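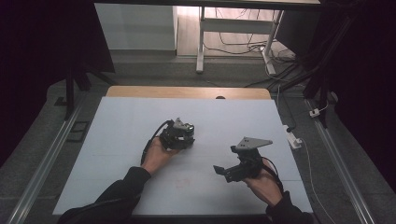

A pale board laid flat, with faint lines across it.

Looking after a cutting mat or work board

A board that stays flat will last for years. Most of the ones that get thrown out have warped, and the usual cause is heat or poor storage.

Keep it away from radiators, sunny windowsills and hot mugs. Never iron on it. In summer, don't leave it in the car.

Store it flat under a bed or behind a wardrobe – upright is fine if it is held straight and can't sag. Don't roll it.

To clean, wipe with lukewarm water and a drop of dish soap, then dry with a soft cloth. Skip bleach and acetone. For pencil marks, a white eraser usually does the job. Ink is harder, so test any cleaner on a corner first.

Lint in the cuts comes out with a stiff nail brush. Brush along the cut, then across it.

If the board has a slight curl, lay it face down on a level floor with heavy books on top and leave it for 72 hours. Turn it every 6 months so that both sides wear evenly.

Deming Zhong, 24/09/2018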